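Jobs Our work Stores Contact

Product Tester, Kids' Ride-Ons and Outdoor Toys
Avammont
Last updated: September
6 min read

We sell scooters, balance bikes, pedal cars and a lot of other things that children sit on, stand on and fall off. Most of what gets written about these products is written by people who want you to buy them. That includes us. Our own product pages say "smooth" far too often, and I have yet to see a catalog in which any wheel was described as rough.

We want to hire one person to find out what is true before it goes on the page, and to get it taken off the page when it isn't.

What the job is

You will take products out of the box, build them with the tools supplied, use them, let children use them, and write down what happened. You will do it again after the thing has been left in a garage for a few weeks, because that is where most of our products live.

The range is wide. In a given month you might have the Woven, a balance bike whose maker says it "grows with your child," and the Usent, a three-wheeled scooter that is supposed to fold with one hand. I have tried folding it with one hand. I would like a second opinion from someone who has not already lost their temper with it.

You will also go through customer returns. We had 2,508 of them in the ride-on category last year, and the reason box on the form most often says "other." I don't believe in "other." Someone needs to open the boxes, look at what came back, and call a fair number of those customers to ask.

Day to day you would be:

- building products from the printed instructions, with no help from the supplier, and timing it
- checking every age range, weight limit and "fits up to" claim before we print it
- running play sessions with children and their parents or guardians
- writing short test reports that a buyer can read in one sitting
- telling buyers that something they like isn't good enough
- answering reviews on our site where the customer has a point

Safety certification is a separate matter and is handled by an outside lab. You are not replacing them and you can't overrule them. Your question comes after theirs: it passed, but is it any good?

What we are doubtful about

A few things tend to show up in applications for this kind of job, so I will save us both some time.

"Passionate about play." Maybe so. Tell me about a toy you thought was badly made and how you worked out why.

"Great with kids." This matters less than you would think. The children in our sessions don't need entertaining. They need an adult who can sit on a bench and keep quiet while a five-year-old steers into a hedge, and who will then write down which way the handlebars were turned.

Long lists of software. We use a spreadsheet and a shared folder. There was a testing platform called Qaisi for a while. It produced very handsome charts out of very little testing, and we stopped paying for it.

Degrees. Fine if you have one. There is no box for it on our form.

What you do need

You need to be able to write a plain sentence. "The left brake rubs when the seat is at its lowest setting" is worth more to us than a page on the user experience.

You need some experience of fixing, building, inspecting or selling physical things. Bike shops, repair benches, school supply rooms, furniture assembly and warehouse quality checks have all been good training for people who work here now. If yours is something else, make the case.

You need to be able to lift 25 pounds on your own, over and over, and be willing to work outside when the weather is poor. A driver's license is needed too, as two of our test sites are not on a bus route. You will have to pass a background check before you run any session with children, and that part can't be rushed or waived.

You should be comfortable being disagreed with. Our buyers know their products, they have often spent months on them, and they will argue. Sometimes they will be right. A tester who never changes their mind is about as much use to me as one who always does.

What we can offer, without the shine

The post is full time and permanent. The day starts at 8:30 a.m., and during the weeks before the holidays it will sometimes run late. Late hours are paid. We don't have a slide or a ball pit in the office, and I would be wary of a toy company that did.

You get 3 weeks of paid vacation to start with, rising to 5 once you have been here a while. There is health coverage from your first day and a staff discount, which you may feel less like using once you have been through the returns.

Pay is set by a band. We will send you the full band before the interview, in writing, and we won't ask what you earn now. If the figure is no good to you, say so then and we can all get on with our week.

About progression: I can't promise any. The team is small. The last tester moved across into buying, and the one before that left to run a repair shop. I have read a lot of ads that talk about "endless opportunities" and I have never met anyone who had one.

Your authority, and its limits

People ask about this in interviews, and they are right to.

You can stop a claim from being printed. If we say a scooter folds in seconds and you find it takes two minutes and a bruised thumb, the wording comes off, and no buyer can put it back without coming to me first. You can also ask for a product to be held while you test further.

You can't cancel a product by yourself. That decision is made by the head of buying, with your report in front of them. Over the last year, reports from this job led to some 25 changes on our product pages and a small number of items being dropped. A few items I would have dropped are still on sale. You should know that before you apply.

How to apply

Send us two things. Please don't send a cover letter.

The first is a résumé, two pages at most. The second is a test report of your own on any object in your home that a child uses or could use. It doesn't have to come from us, and I would rather it didn't. Keep it to one page. Tell us what the maker claims, what you did to check, what you found, and what you still don't know. That last part is the one I read first.

We don't score the reports on layout. Photos are allowed but not required, and a good photo won't rescue a vague report. Reports that read like an ad will be turned down, however kind they are about the product.

If we like your report, we will ask you in for half a day. You will build one product, test another, and have a conversation with a buyer who disagrees with you. We pay for the half day whether or not you get the job. You will hear from us either way, and if the answer is no, you can have the reason.

Applications close at 5 p.m. on the last day of September. Send them to the jobs desk at Avammont, marked for Petro Zakharchenko, Head of Product Testing. Questions beforehand are welcome at the same desk, including awkward ones about pay, hours or why the last person left.

Agencies, please don't call.

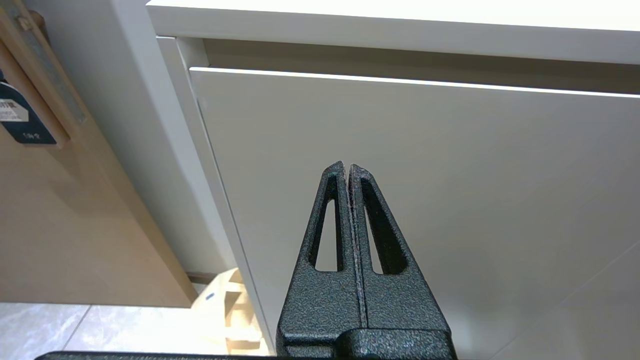

Dark gripper fingers, closed, with a white cabinet behind.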